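Betreff: Re: [regattaliste] Nachlese Sommerregatta und Frage zur Rettungskette
Datum: 4. Juli 2020

Hallo in die Runde,

danke für die vielen Mails, ich komme mit dem Lesen kaum hinterher! Ich picke mir mal das raus, was gestern noch offen war:

> Wir hatten beim zweiten Lauf eine Kenterung an der Luvtonne, und das
> Sicherungsboot lag zu dem Zeitpunkt noch am Startschiff. Ich will da
> keinem was vorwerfen, aber bei 40 Jollen auf der Bahn finde ich 2 Boote
> zu knapp. Wie macht ihr das in Pradolier? Und wer zahlt bei euch
> den Sprit?

Also, bei uns in Pradolier liegt immer ein Boot fest an der Luvtonne, und zwar schon vor dem Ankündigungssignal. Das zweite pendelt. Wir haben das nach einem ziemlich verkorksten Juli-Wochenende eingeführt (drei Kenterungen in einer Bö, und alle Helfer am falschen Ende der Bahn) und sind seither dabei geblieben. Ob das bei 40 Meldungen reicht, hängt bei euch sehr vom Revier ab. Der Cultell ist nun mal lang und schmal, da kommt der Wind um die Ecke, wenn man gerade sein Brot auspackt.

Zum Sprit: den zahlt bei uns der Verein aus dem Meldegeld. Letztes Jahr waren das für die ganze Saison 1.526 Euro, inklusive Öl und einer neuen Schraube für das alte Schlauchboot. Klingt viel, aber die Akance-Klasse hat früher gar kein eigenes Boot gestellt und hängt jetzt mit dran. Im Haushalt stehen 3.000 Euro für alles rund um die Sicherung, also auch Funkgeräte und Westen. Bisher hat das gepasst. 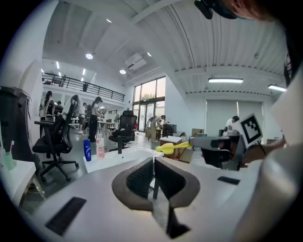

Am Waschbecken, mit Shampoo und gelber Bürste

Was ich beim nächsten Mal anders machen würde: die Funkprobe nicht erst auf dem Wasser. Kanal absprechen, einmal durchrufen, fertig. Und bitte die Abmeldeliste am Steg lassen und nicht mit ins Clubhaus nehmen - wir haben einmal eine halbe Stunde nach einem Boot gesucht, das längst auf dem Hänger stand. Peinlich, aber lehrreich.

Die Bahnskizze von Tillman habe ich leider nur noch auf Papier. Die scanne ich ein, sobald ich wieder zu Hause bin.
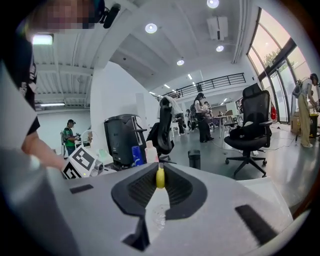 Nahaufnahme mit dem kleinen gelben Teil in der Mitte

Noch was zur Wertung: Den zweiten Lauf würde ich stehen lassen. Das gekenterte Boot kann Wiedergutmachung beantragen, wenn es meint, aber abgebrochen wurde ja nicht, und vorne waren die meisten schon durch. Wer das anders sieht, gern hier über die Liste, dann haben alle was davon.

Viele Grüße vom Steg
euer Wettfahrtleiter aus Pradolier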